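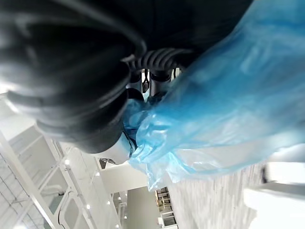

Fig. 1. Light-blue plastic bag and gripper, seen close up.

Small Batch, Long Wait: Fermentation Temperature and Flavor in a Student Pale Ale
Group report, Introduction to Brewing Science
Khôi Vi, Liam Bramwell, Toshio Oda

Background

Our group set out to learn whether the temperature of the first few days of fermentation changes a pale ale enough for ordinary drinkers to notice. The textbooks say yes. Liam said no, with a confidence he had brought with him from another major, and the project was approved mostly so the two positions could be tested.

The question matters to small breweries. Cooling costs money, and a place like Entwistle, the taproom that let us use its pilot kit after hours, would be glad to hear it could use less. Dennis Sugden, the head brewer there, gave us one corner of the cellar, a hose and a list of things we were not to touch. The list was longer than this report.

Method

We brewed one batch of wort in March and split it between two identical fermenters. The grain was plain pale malt with a little wheat. The hops were Mandel for bittering and Cledov at the end of the boil, both picked because Entwistle had open packs. We pitched the same dry yeast, Milta, in equal weights.

Fermenter A was held at 64 degrees Fahrenheit. Fermenter B was held at 72. After five days both were brought to 68 and left alone, which was the hardest part of the method for at least one member of the group. (Toshio opened the lid of B twice. He has asked that this be recorded as sampling.)

Both beers were kegged on the same afternoon, carbonated to the same level and stored cold for two weeks.

For the tasting we used a triangle test. Each taster got three unmarked cups, two of one beer and one of the other, and had to pick the odd one out. Eleven people took part, most of them students and one of them Khôi's sister Diễm, who does not like beer and told us so on the comment sheet in the space for aroma.

Results

Both fermenters finished at nearly the same gravity. B got there two days sooner and made more noise doing it.

Of the 11 tasters, seven picked the odd cup correctly. Guessing alone would give between three and four, so seven is encouraging, although with a group this small it falls just short of what the course handbook asks for. We were one correct taster away. We have stopped discussing who it was.

Comments on A used the words clean, crisp and "fine." Comments on B used fruity, banana and, in one case, "like a candy I was not allowed to have." Dennis tried both, said B had too much ester in it, drank the rest of A and went back to work.

Discussion

The results lean toward the textbooks without quite sitting down next to them. Warmer fermentation seems to have given a fruitier beer, and some people could tell. Whether they minded is a separate matter. Of the seven who got it right, four preferred B, the one Dennis called a fault.

There are weaknesses. We had one batch and no repeat. The temperature probe on B was taped to the outside of the vessel, and the tape let go on the second night, so for several hours we have an excellent record of the air in the cellar. Lid openings may also have let in oxygen — see Sampling.

If we did this again we would brew at least three batches and recruit far more tasters. We would also label the kegs with something other than a sticky note.

Costs

Ingredients, yeast and cups came out under our budget of 600 dollars until we paid the deposit on the kegs, which took us to 664. The deposit on one has been returned. Liam is looking into the other.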